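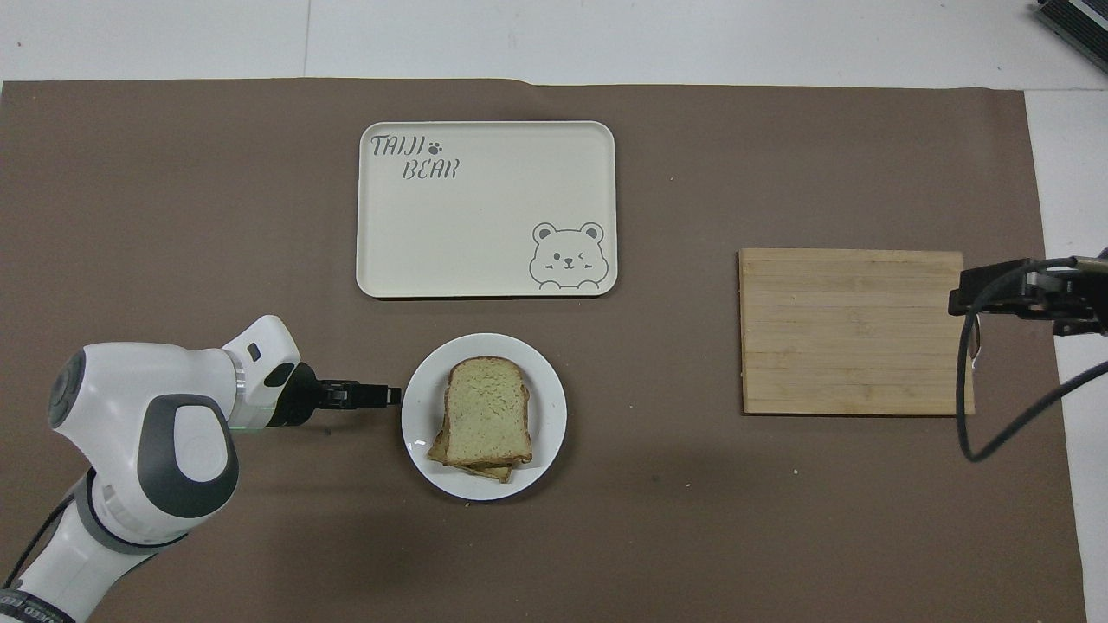 *Sliced bread on a round white plate, with a light wooden board alongside.*

I spent most of September hanging around the back door of a bakery café in Watcombe, trying to find out why anybody would buy a secondhand dough mixer. Mine at home is a wedding present that whines if you look at it wrong, so I came to this with strong feelings and zero expertise.

The café is called Akik, and it belongs to Nahuel Zúñiga, who talks with both hands even when one of them is full of flour. His old mixer quit on him at four in the morning with a full batch of milk bread in the bowl. He finished it by hand (his shoulders still complain), opened ten minutes late, and called Orest Nechyporuk before the first pot of coffee was gone.

Orest runs Standen, a kitchen equipment shop that fills what used to be a tire warehouse. I love this place! You walk in past a row of dented steam kettles, turn left at the walk-in coolers, and there are the mixers, lined up with their bowls off like they're waiting for haircuts. Orest bought 127 pieces out of one closed hotel last winter and he's still finding lids.

"People ask me how big the bowl is," he told me. "Ask me about the gearbox. I can sell you a new bowl any day."

So I asked him about the gearbox, and that took up the rest of the morning. The short version is that bread dough is brutal on a mixer. Cake batter is a vacation by comparison. A machine rated for 60 quarts of batter might choke on half that much stiff dough, and plenty of first-time owners learn this with smoke coming out of the vent. Orest makes every buyer bring in a bag of flour and run their own recipe on the shop floor before any money changes hands.

Nahuel brought two bags. We stood there with Tyson Li, the technician, who had one palm flat on the housing the whole time and his head tipped over like he was listening to a seashell. He didn't like what he heard on second gear. Off came the cover, out came a worn key, and we all went for sandwiches while he fitted another one.

The mixer Nahuel ended up with is an old floor-standing Admasu, gray, ugly, and heavy enough that Sheldon Campbell needed a liftgate and a lot of swearing to get it down the alley. It cost him $900 plus delivery. There's a scrape along the café's door frame that Sheldon says was there before.

I went back the week after to watch it work. The hook thumped around at its own pace, Nahuel shouted over it about hydration, and I ate more warm milk bread than I plan to admit to my editor. My mixer at home is still whining, and Orest has my number now. He texted yesterday about a little countertop model with a missing foot, and I'm driving over to see it after lunch.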